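Small electronics shop, how to pack circuit boards for shipping in summer?

Posted by Xuân Đàm, July 17, 2020

Hello everyone. I have a small online shop for spare parts, mostly boards and small motors for hobby people. Until now I put each board in a paper envelope with a bit of bubble wrap. Last month two customers wrote to me that the board was dead when it arrived. I have 146 boards to send before August. Is the pink bubble wrap enough, or must I buy the silver bags?

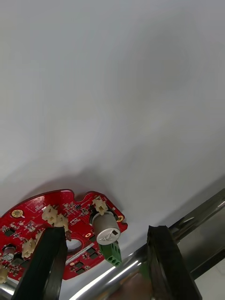 I would also like to know if I can put a motor and a board in the same box. The postage is much cheaper for me.

Hiếu Cao

Buy the silver bags. The pink wrap does not make much static by itself, but it does not shield the board from outside. I ordered a pack of 1,000 and the price for one bag became very small. Fold the opening and close it with a sticker, then put normal bubble wrap outside.
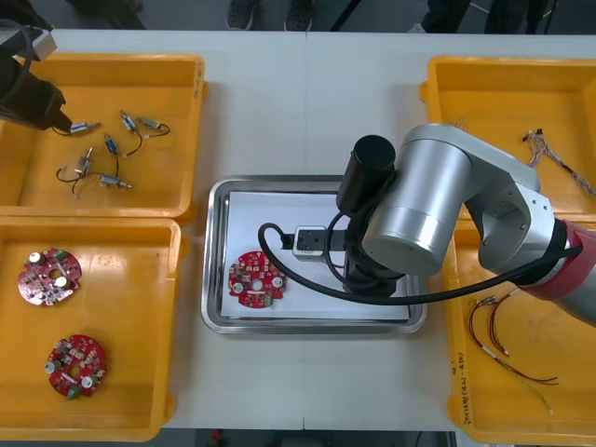 For the same box, yes, but put cardboard between them and tie the wires of the motor so they cannot move. I also write the order number on the outer wrap, never on the bag.

Delia Ardeleanu

I always use paper and had no problem. Maybe your post office is rough?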